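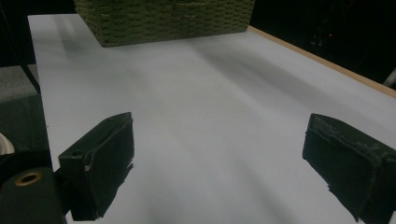

March, 16:40. Chore trials, tidying set, basket task

Moved on to the woven basket on the white table. The task is to fetch it from the far end, set it down near the front and let go. Policy is the Jukatside build, trained on 900 demonstrations from hand-held grippers and 83 fewer than planned for this object.

Result: 5 clean fetches out of 158. Most misses close too early, well short of the rim. My guess is depth. A plain matt top gives the model very little to judge distance by, and soft shadows move whenever someone walks past the lamps. Otis Ambrose disagrees and blames the weave — he thinks the pads catch on the strands and the wrist reads it as a firm grip. Both can be tested.

Pad wear should be logged per session from now on. A scuffed covering changes the friction and we have no record of when it starts to matter.

On the wider question for Villanueva: no, it can't clear a table yet. Wiping is closer than fetching.

To do:
Repeat with a patterned cloth down.
New pads, same basket, same lamps.
Ask Ballia for the full log, 1,983 entries, unfiltered.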